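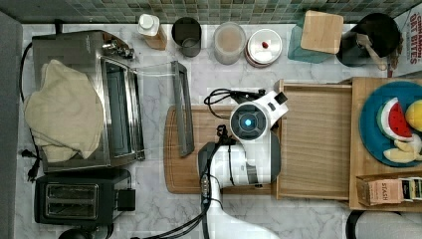

Usha Namboodiri: Slow the wrist down before you rewire anything. Same fault on mine, half of it was speed.

Wrist camera feed goes blocky when arm moves

Leckie
Home build, runs on the kitchen counter. Feed is ok parked, then soon as the wrist rolls I get smeary blocks in the wood grain. Worse past 60 degrees. Cable bundle loops over the top of the gripper and I think it's tugging. Already tried: new cable, diferent USB port, restarting everything. Job is just grabbing a drawer handle so I don't need pretty, need usable. Logged 2,000 frames last night, 216 bad.

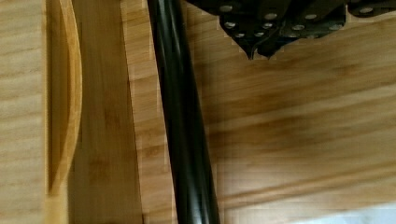 Wrist view, fingertips over the bamboo board. Look at the grain.

Willine
Could be the cable, could be compression. Check the bitrate first, takes a minute. Mine was set stupid low and any wood texture turned to mush. If bitrate's fine, give the loop more slack and clamp it on the arm side - not on the gripper. Then roll the wrist by hand, power off, and feel for pull at the connector.

Termont
get a better camera

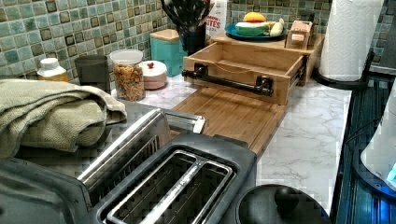 Jitanthorpe asks if the drops come at the same wrist angle each time. If so it's the cable, bitrate wouldn't care about angle. Also try 40 percent speed and log agian, same 2,000 frames so you can compare.

Leckie
Will do both tonight. Bitrate was on auto, no idea what that means in numbers.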